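Jun 27, 2025
By Shalini Bisht

Section 4. Recording a Demonstration by Hand

This section covers recording demonstrations with the Wetora hand-held grippers. It assumes that you have charged both units, paired them with the recorder, and finished the finger alignment in Section 3. If you plan to demonstrate by remote control from the Stiltano desk station, go to Section 5. The task sheets are the same for both methods, but the controls are not.

4.1 Before you start

1. Turn on the recorder and wait for the status light to stay green.

2. Turn on the left gripper, then the right gripper. The recorder assigns sides in the order the units come on. If you turn them on in the wrong order, turn both off and begin again. Swapping hands does not fix it.

3. Squeeze each trigger all the way and let it out slowly. The number on the recorder display should move from 0 to 100 and back without a jump. If it sticks, see 4.6.

4. Wipe the finger pads with a dry cloth. Do not use alcohol or hand cream before a session.

5. Check free space on the recorder card. A full session takes 55 GB.

6. Enter the operator name and the task name. Spell the task name the way it appears on the task sheet. The Primcombe upload tool treats "fold jacket" and "jacket fold" as two tasks and will file them separately.

CAUTION: Keep hair, necklaces, and loose sleeves away from the linkages. The fingers close with enough force to pinch skin.

4.2 Setting up the work area

Demonstrations can be recorded on a table, a counter, a bed, or the floor. Pick a surface you can reach across without leaning on it. For large items such as coats and blankets, a bed is usually easier than a table, and the item is less likely to slide off while you work on the far side.

Leave the rest of the room as it is. Pillows, cables, bottles, and everyday clutter may stay in view. Do remove mail, prescription labels, family photos, and anything else with a name or address on it.

Patterned bedding is fine. A black garment on black bedding is not, and the session will probably be returned to you.

NOTE: Mirrors facing the bed cause tracking errors. Cover them or turn them away.

4.3 Recording a garment task

The steps below are for a padded jacket, task sheet 894. Shirts and pants follow the same order with fewer folds.

1. Lay the jacket on the surface with the front facing down. Zip it first if it has a zipper. Tuck in any drawcords you can reach.

2. Stand at the hem end of the jacket with one gripper in each hand. Hold the grips the way you would hold a garden hose nozzle, wrists straight.

3. Press the record button on the right gripper once. Wait for the short tone. Hold both grippers still for 5 seconds.

4. Open both fingers wide and bring the pads down to the fabric. Padded fabric needs a wider approach than you may expect. If the pads only skim the shell, you will pull up a wrinkle and lose it.

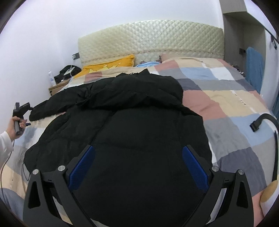
5. Close the pads on a full fold of material and lift straight up before moving sideways. Dragging the jacket across the bed pulls the quilt along with it, and the robot will learn to do the same.

6. Fold one sleeve in across the back. Release, open the fingers fully, and back away before reaching for the next grip.

7. Fold the other sleeve in the same way.

8. Bring the hem up to the collar. Use both grippers together and keep them level.

9. Press down lightly on the folded jacket with closed fingers to let the air out. One press on each side is enough.

10. Move both grippers clear of the jacket and hold them still for 5 seconds. Press the record button again. A long tone means that the take was saved.

Work at an even pace, a little slower than you would with bare hands. Very fast wrist turns blur the video and the take has to be thrown out.

CAUTION: Do not let the gripper cable pass between your body and the edge of the bed. A snagged cable can pull the connector out of the handle.

4.4 Mistakes during a take

Small mistakes should stay in. If a sleeve slips out of the pads, pick it up again with the gripper and carry on. Lyle Montoya, who reviews the garment takes at Ridgeway, keeps most recordings with one or two regrips.

Stop and discard the take if:

- you touched the garment with your hand
- a gripper hit the headboard, wall, or floor
- another person or a pet moved the item
- the recorder light turned amber at any point

To discard, hold the record button down until you hear two short tones. You cannot discard a take once the next one has started. Write its number down and send it in with the session notes.

4.5 Changing the starting position

After 4 takes, change how the jacket is laid out. Turn it to a new angle, bunch up the collar, or leave one sleeve partly under the body. Move a step to the left or right as well. Takes that all start from a neat, flat jacket give a robot that can fold only a neat, flat jacket.

Do not rearrange the room between takes in the same session. If the lighting changes a good deal, close the session and open a new one.

4.6 Common problems

Trigger reading sticks or jumps. Lint has collected at the pivots. Turn the unit off, open the fingers, and brush the linkage with the small brush from the case. Do not oil it.

No tone when record is pressed. The card is full or not seated.

Left and right are reversed in playback. See step 2 in 4.1. Takes already recorded can be corrected at upload by checking "Swap sides."

Pads slip on nylon. Clean the pads again. If the ribs are worn smooth, order a new pair from Verna Mahmoud in parts. Units shipped before April use the older clip, so give the serial number when you write.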